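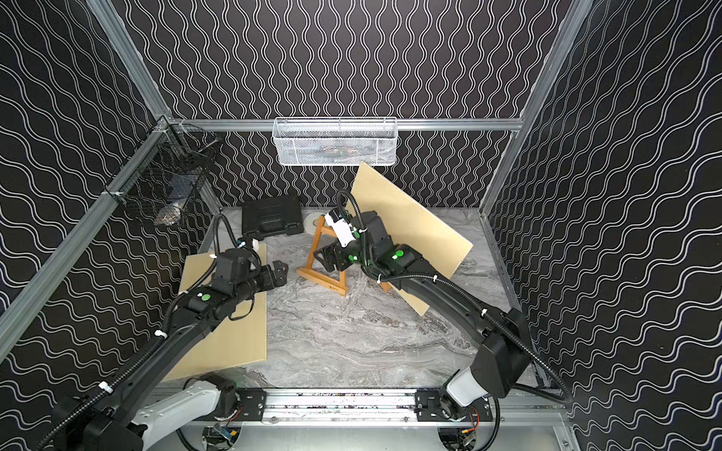

Settimio D'Amico writes that his shelf boards were flat at the store and cupped after one week indoors, and asks whether planing them again would have helped. It would have removed the curve for a few days. The boards were still losing moisture, and the procedure below should be finished before any planing.

Acclimating boards for indoor shelving

Tools: pin-type moisture meter, kitchen scale reading to 1 gram, straightedge, stickers of equal thickness, pencil.

1. Cut boards to rough length, leaving 2 inches extra at each end. Seal the end grain with wax or leftover latex paint.

2. Mark each board with a number. Weigh it and write the weight and time next to the number. Take meter readings at both ends and the middle, along the grain.

3. Stack the boards in the room where the shelf will hang. Place stickers every 16 inches, directly above one another, and put one under the bottom board as well. Keep the stack away from heating vents and exterior doors.

4. Weigh again every Monday. A board that started at 434 grams and loses 11 grams in the first week is still drying. When two weekly weights in a row match within 1 gram, go to step 5. For boards heavier than the scale can take, weigh an offcut from the same board, sealed on both ends and stored in the stack.
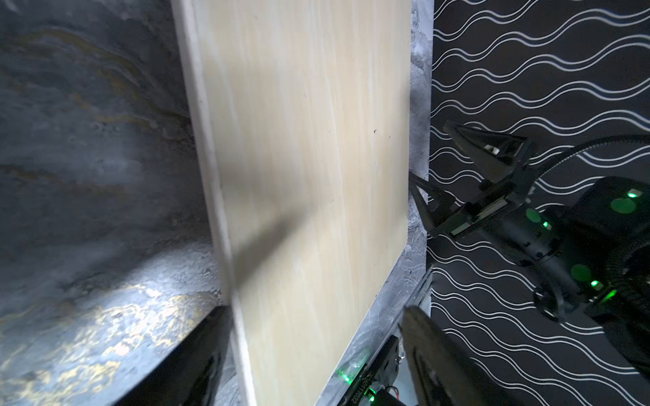 5. Check each face with the straightedge, across the width first and then corner to corner. Mark high spots in pencil. Twist is harder to remove than cup, so use twisted boards for short pieces.

6. Plane both faces by equal amounts. Return the boards to the stickers overnight and check again.

7. Apply the same number of finish coats to both faces. Sand between coats with 300 grit or close to it.

Softwood that was kiln dried usually settles in one to three weeks. Air-dried stock can take up to 32 weeks if it is thick. Meter readings vary with species, and the correction table supplied with the meter should be used.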